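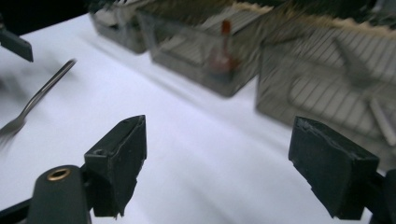
Vol. 3, p. 133

**Andcombe Open Day** is a yearly public event held in July at the Sugden Building in Andcombe, where the robotics workshop of the Ketel company shows its work to residents, schools and people from the trade. It is best known for its table demonstration, in which hand-held grippers are used to move cutlery and other small household things. The event is free to enter and lasts from ten in the morning until four in the afternoon.

## Background

Ketel moved into the Sugden Building after the previous tenant, a maker of shop scales, closed. The workshop had no public entrance at first, and visits were arranged by letter. Liesbeth Prins, then head of the handling group, opened the ground floor to neighbours for one afternoon so that they could see what the noise was. The company repeated the visit the following summer and gave it a name and a printed programme.

The first programme listed two talks and a tour. The table demonstration was added in the third year and soon took up most of the ground floor. Attendance at the largest open day to date was 1,280, counted at the door.

## Table demonstration

The demonstration takes place at white-topped tables. A member of staff holds a gripper by hand and carries out a short household task with it, such as picking up a fork. Grippers of this kind have two facing fingers with black rubber pads, and the person holding one has to work through the fingers alone. A camera on the tool records the movement from close to the pads. The recordings are later used to teach robot arms the same task.

Translucent grey plastic containers stand on the table during the cutlery task. Recordings made while the tool is moving quickly are often blurred in the background, with the fingers remaining fairly sharp. Staff show both blurred and steady recordings on a screen beside the table and explain which are kept.

Each session lasts 50 minutes. The first part is given by staff, and visitors may try a gripper in the second. Children under eight take part with an adult. A common difficulty for new users is closing the fingers on a thin handle lying flat on the table, and the usual advice is to tilt the tool slightly and approach more slowly.

### Finger pads

The rubber pads are treated as a wearing part. Scuffs and light scratches appear on the faces, and small chips may be found along the edges. Worn pads are used at the open day as well as new ones, and visitors are allowed to handle a tray of old pads kept near the entrance. According to the programme notes written by Ailsa MacAulay, a slightly scuffed face is preferred for metal cutlery, while a new one is better for glass.

## Other displays

The upper floor is given over to the Timow, a wheeled robot arm built by the handling group. It is shown behind a rope barrier and runs through a set task at the start of every hour. In the usual form of the display it clears a tray and stops. If it drops something, the operator leaves the item where it fell until the run has ended, and the run is entered on a board as a failure. The board is wiped at closing time.

A small room next to the stairs holds earlier tools, among them a gripper worked by a bicycle brake lever. Labels give the year of making and the name of the maker where known.

## Visiting

Places at the table demonstration are limited to 100 in each morning and each afternoon, and tickets for it are handed out at the door. The tour and the upper floor need no ticket. The ground floor is step-free; a lift serves the upper floor but is closed while the Timow is being moved.

Photography is allowed except in the store behind the stairs. Bags are left at the desk.

## See also

- Timow
- Ketel (company)
- Sugden Building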